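Skandis Platform Edge Door, Half-Height
Series 5

Home / Products / Station Safety / Platform Edge

Overview

A platform edge door does one thing. It stands between people who are waiting for a train and the place where the train is going to be. Most passengers have no strong wish to visit that place, but phones get dropped, hats blow off, and every so often somebody decides the other platform looks better and that stairs are for other people. The Series 5 is a row of waist-high panels and sliding gates that makes all of this much more work.

We build it for light rail and older subway stations, where the platform was poured long before anyone thought of hanging a door on it. Full-height screens are lovely. They also weigh a great deal, and they want a ceiling to hold on to. The Series 5 bolts to the platform and leaves your ceiling alone.

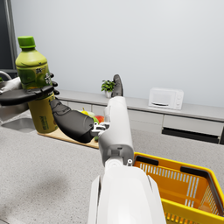 How it works

Each gate has two leaves that slide sideways into the fixed panels on either side. When a train stops inside the marked zone, the gates open with the train doors. When the train doors close, the gates close too. If a train stops short, the gates stay shut and the control unit tells the operator, who usually knows already.

The leaves reverse when they meet something solid, such as a stroller, a backpack or an optimist. After three tries the gate stops, opens fully and waits for staff. It will not keep nibbling at a suitcase all afternoon, as our first model was known to do.

Every fixed panel has an emergency release on the track side. It's a green push bar with no key and no code, and it works with the power off. Please do not let anyone talk you into adding a code. 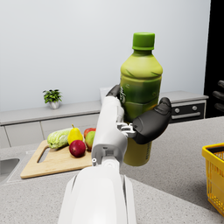 Page last changed: 24 Mar 2022

Specifications

Standard module length: 3680 mm
Clear opening: adjustable on site, up to 3000 mm with the wide gate kit
Panel finish: brushed steel or powder coat
Infill: laminated safety glass or solid steel
Drive: belt, one motor per leaf
Manual release: track side and platform side (platform side is keyed)
Control: stand-alone, or through the Drinside signal interface
Colors: 13 standard, others on request and at a price that may cool your interest

Which infill should you choose?

Glass looks better and lets passengers see the train coming, which they like to do even though it doesn't come any sooner. Steel costs less and shrugs off carts, boots and the sort of person who writes on glass with a key. Plenty of stations mix the two, with glass near the ticket hall and steel at the far end.

Before you order

Measure your platform. Then measure it again at the other end, and again in the middle. We have yet to meet an old platform that is straight, and drawings tend to show the one somebody meant to build. Curved edges are fine up to a point – send us the survey and we'll tell you where that point is.

You will also need to know where your trains stop. If you run two kinds of car with doors in different places, look at the wide gate kit first. If you run three kinds, call us and set aside the morning.

Check the strength of the platform slab, too. The mounting rail spreads the load, but it can't spread it into concrete that has quietly turned to gravel. Our survey team takes core samples as part of every quote.

Where it's installed

The first full line went in at Stesunitz, where the work was done at night between the last train and the first. The final gate was switched on in December. Manalastas followed with its two busiest stations and has since ordered panels for the rest of the branch. Both operators chose gray. There are 12 other colors.

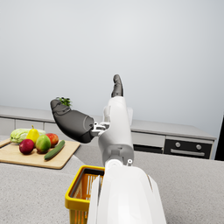 Service and spare parts

Belts, rollers and door edges are wear parts and can be changed from the platform side with the gate locked open. One trained person can swap a belt in a normal overnight closure and still have time to complain about it. Motors take two people.

Spare parts ship from our own warehouse. Have the serial number ready – it's on a plate inside the end panel, behind the cover with the one screw that everybody loses. Replacement screws are sold in bags of 13.

Related products

Skandis Gap Filler, fixed and moving
Skandis End-of-Platform Gate
Drinside signal interface
Track intrusion sensor, beam type

Request a quote or a site survey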